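Home | Toys | Home & Desk | Reviews | Contact
Print this page | E-mail to a friend
128 shares | 3 comments

Brimstead soft turtle: quick review

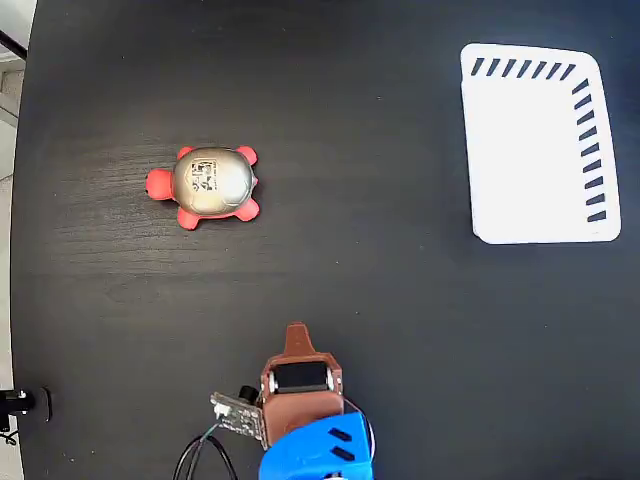

Seija Seppälä
Reviews, toys and small home stuff

Short one, busy week. Bought the turtle in November for my niece, ended up keeping it on my own table for a while first. No regrets.

The shell is the whole point. Shiny, somewhere between gold and silver, with faint lines marking out the panels. Red head, red legs, stubby and splayed out. Lies flat, which I like. My old Vetel frog rolled off everything.

Small black-and-white square printed on the shell, QR sort of thing. Mine is a bit smudged and worn. Did not try scanning it so no idea if it goes anywhere. Looks a little odd on a toy but my niece thinks its a window.

Against a black table the red really pops. On the beige couch, less so. Worth knowing if you want it for a shelf.

Washing: spot clean only, damp cloth. I would not put that shell in a machine. Stitching held up fine to three weeks of being dragged by one leg.

The white tray is a seperate buy, from Plivamthorpe. Shallow, rounded corners, short black slanted dashes along two of the inside edges and none on the other two. No clue why they stopped there. Fine for crayons, puzzle pieces, keys. Too shallow for marbles, trust me. Shows every crumb.

Turtle: yes, buy it. Good for toddlers, good for desks.
Tray: ok. Wait for a sale. The Botha one is deeper and stacks, if you need more than one.

Will update if the shell starts peeling.

3,238 views | Print | E-mail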